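# Gripper strips changed on the Flestton cell

3rd April – short one, more to follow when the paperwork is in.

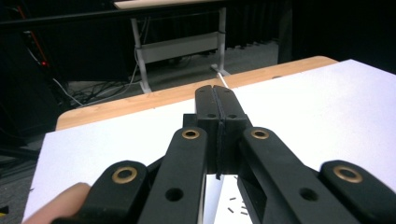 Tirach's workshop at Flestton has started swapping the rubber on the hand-held grippers that go with its sorting cell. Black strip, thin, sits between the fingertips and takes all the wear. The old stuff had gone shiny and parts were slipping out. Not often, but often enough for the morning shift to complain.

New strip comes from Emholm, cut on site. First batch of 100 pieces arrived last week, second batch of 100 is on order and should cover the site until July.

The job itself is not hard. Old strip off, faces wiped, new strip in, jaws closed on it and left alone while the glue takes. Ó Riain, the firm that looks after the cell, allows 11 minutes a gripper on its job sheet. Workshop says that is fair if the old glue lets go cleanly, and a bit hopeful if it doesn't. Scraping with a blade is now banned after 2 fingertips were scored in the winter. Plastic scraper only, and the scored pair have gone in the bin.

Bushings in the arms get looked at while the tool is on the bench. They are brass, pressed into the black plastic, and any play there shows up at the tips as a twist. Dry cloth, no oil – oil finds its way down to the rubber and then your back where you started. Anything that rattles goes to Ó Riain instead of back on the shelf.

Staff are also asked to work over a white board on the bench so dropped bits can be found again. Small black parts on a dark floor have cost the workshop more time than the strips ever did.

The cell keeps running during the work, one gripper out at a time. Spares are on the usual hook and must be signed for. If a strip lifts at the end, tape is not a repair, bring the tool in.

Emholm has been asked for a slightly thicker grade to try on the older grippers, wich close less tightly. No date for that yet.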